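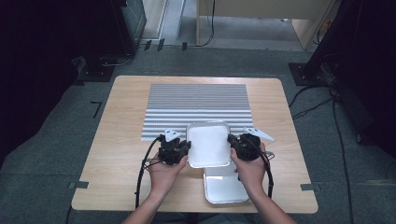 A square tray held just above a light wooden table with a striped mat on it.

The thirty-day table

Binta Oyelaran has a claim that sounds too good: keep your dining table clear for a month and you will eat better, sleep better and stop fighting about mail. She sells a course on it, called Flallness, for $100. I went to see her on a Wednesday with my doubts intact.

"People think I'm selling tidiness," she says. "I'm selling dinner."

I ask for evidence. She tells me that 1355 people have signed up and 1116 finished. Finished what, exactly? "They filled in the last form," she says. The form asks whether they feel calmer. It doesn't ask what they ate, or where they put the mail.

Mine went to the top of the fridge – I tried the course for six days before we met. Oyelaran laughs at this. "Then your fridge is your table now. Start again."

She is better company than her website. She grew up over a shop, with invoices at every meal, and she talks about that without any sales pitch. "My mother did the accounts between the rice and the stew. I hated it."

Would a free basket by the door do the same job? She thinks for a while. "For some people, yes."

The sign-up page, when I checked that evening, still promised deeper sleep.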